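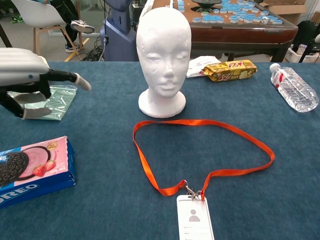 Foam head for wig and hat storage – does it stretch the cap?

Forum > Costume and Theater > Wigs and Headwear

kevine_wigs
Posts: 25

Hello all. I am making costumes for a small amateur theater in Breluvbridge and I have a question about storage. English is my second language, so please ask if something is not clear.

We have now 25 wigs. Until this year they were lying in boxes, each one in a hair net, with tissue paper inside the cap. Last winter I bought white foam heads for the best ones, because I was told that a wig must always stand on a head. Now I see that the front lace on two of them is going a little bit wavy at the temples. The heads are not big, I measured them and they are smaller than most of our actors. So I do not understand from where the stretching comes.

Do you keep your wigs on heads all the time, or only when you style them? And do you pin them or not? The next show opens in October and I would like to decide before that.

salinas_stitch

I would say the pins are guilty, not the head. If you pin at the temples and then comb, every stroke pulls on the lace. After one season you can see it. I pin only at the nape and behind the ears, and for styling I use a canvas block with a clamp. Foam is too light, it moves when you brush, and then you hold it with the other hand and pull even more.

For storage I have nothing against foam. Mine have been on the same shelf for years.

trolley_dolly

Sorry, I have to disagree with salinas_stitch. Long storage on foam is not good for lace front wigs, pins or no pins. The cap is sitting under a small tension all the time, and elastic does not like it. I keep everything in boxes, lying on the side, hair in a loose net. Only short curly styles stay on heads, because a box makes them flat on one side and then you spend an hour with steam.

Also dust! A head on an open shelf collects dust like crazy. If you must use heads, put a cotton bag over the top. Not plastic.

salinas_stitch

A head which is smaller than the cap gives no tension, this was my point. Kevine wrote that hers are smaller than the actors.

trolley_dolly

Smaller than the actors, yes, but the caps were maybe made for different people. Did you measure the caps, Kevine? Measure inside, from ear to ear over the top, and around the hairline. We had one wig that was a whole size smaller than the label said.

kevine_wigs

Thank you both. I measured only the heads, so this evening I went back with the tape. One of the wavy ones is really tight, I could not put 2 fingers under the edge. The other one fits well, so for that one I must accept that I made it with the pins. I was pinning at the temples, as in a video I saw.

Is the lace lost now, or can I save it?

hatbox77

Usually you can save it. Put the wig on a canvas block (borrow one if you do not have it), wet the lace only, shape it flat with the fingers and lay a cotton tape over it. Pin through the tape, never directly through the lace. Then leave it overnight. For human hair lace this worked for me 3 times. With synthetic hair be careful with any heat, the fiber near the hairline can melt faster than you think.

If there are already small holes, this will not help and you need to repair with a fine thread.

salinas_stitch

Good advice from hatbox77. I would add – clean the old glue before you wet it. Glue makes the lace stiff and it will dry in the wrong form.

mira_q

Can I put in a question about hats? I read here that foam heads are fine for felt hats, but mine left a mark inside the crown, like a ridge. Now I stuff the crown with tissue paper and let the hat rest upside down.

trolley_dolly

Upside down is the correct way for a brim hat. On a head the brim hangs by its own weight and after some months it goes down. Berets and soft caps can stay on heads, they do not care.

kevine_wigs

I have made a decision. Lace fronts go back into boxes, curly wigs stay on heads with a cotton bag, and I write the cap size on a label inside every one. I ordered cotton tape for the repair. The canvas block I can borrow from the school, but only after the weekend.

hatbox77

Sounds reasonable. Write the size on cloth label, not on paper. Paper comes off when you wash the cap.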